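Chapter 7
Eating Together: What Do Shared Meals Do for Us?

Most of us have been told, by a parent or a magazine, that people who eat together are happier, healthier and closer. It is a pleasant idea, and it may be partly right. This chapter asks how much of it we can believe, and on what evidence.

Start with a small case. Every December, the residents of Gadcombe hold a potluck supper in the school gym. In the year we followed it, 43 people signed the guest book. Danang Pasaribu, who had organized the supper for seven years, told us that it "keeps the town together." When we asked how he knew, he pointed to the room. People were talking, children were under the tables, and there was a long line for the noodles.

That is a fair description of a good party. It is weak evidence about a town. The guests had chosen to come, and people who choose to come to a supper tend to be people who already like their neighbors. We have no idea what the supper did for the households that stayed home, and the guest book cannot tell us.

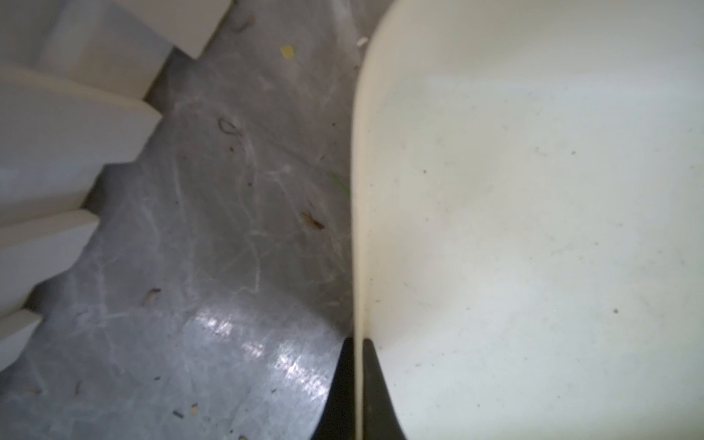

Figure 7.1. Curved off-white surface with dark specks.

Wenjie Jin, a student on our project, tried to do better. She went door to door in December and again in the spring, asking people how many neighbors they could call on for a ride or a small loan. Of the 57 adults who answered the first time, 35 answered the second. Those who had been to the supper named more neighbors on both visits. Their numbers had hardly changed between the two.

What should we make of this? A supporter of the supper could say that it keeps old ties from fading, and that without it the numbers would have dropped. Perhaps so. A doubter could say that well-connected people go to parties. The survey fits both stories, and 22 people dropped out before the second visit, any of whom might have changed the picture.

None of this means that the guests were wrong to enjoy themselves. A good plate of food and a few hours of company need no further excuse. The trouble begins when a town council, or a textbook, claims a larger benefit and asks for money or respect on the strength of it.

In the next section we turn to family dinners, where the claims are bolder and the surveys much bigger. As you read, keep a note of who was asked, who was left out, and whether anyone checked back later.

Key terms: self-selection, dropout, social tie, shared meal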